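Household Food Systems, Unit 4 handout
Posted 24 February 2019

Where leftovers go to die

Last unit we covered the pantry, where food at least has the decency to spoil slowly. The refrigerator is a busier place. The Grikthorpe household survey asked people to write down everything they threw out in October, and 2,028 items came back. Of the 73 households that finished the diary, 56 had thrown away something they could no longer identify.

Keep two terms straight for the quiz. Storage means you plan to eat it. Parking means you plan to feel bad about it later. 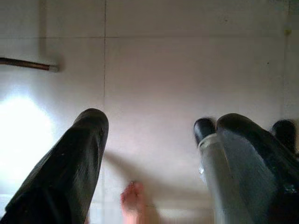
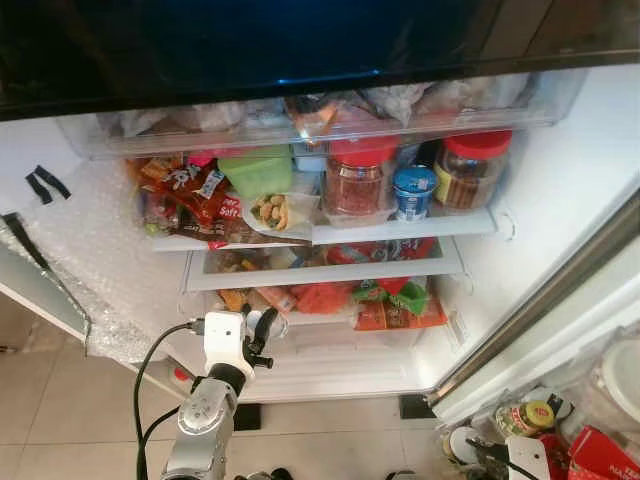
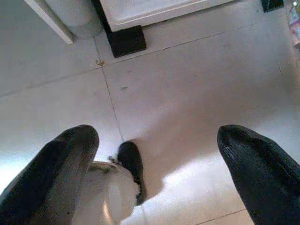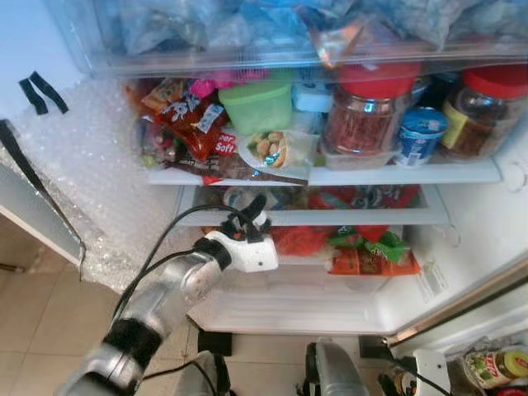

Most waste in the survey came down to sight lines. People eat what faces them when the door opens, and whatever gets shoved behind it starts a new and private life. Take the middle shelf in the fourth picture, where a light blue box sits behind a green container with a lid. The Maglaya method would call that box parked until somebody moves it forward.

Maglaya has one rule – new food goes to the back, old food comes to the front. Grocers have done this forever. At home it lasts until the first tired evening with four bags to unpack.

Reading: Disum workbook, page 63, the section on labels. Skip the poem.

For next time, pick one shelf at home and list what is on it from memory. Then open the door and check. Bring both lists, including the embarrassing one.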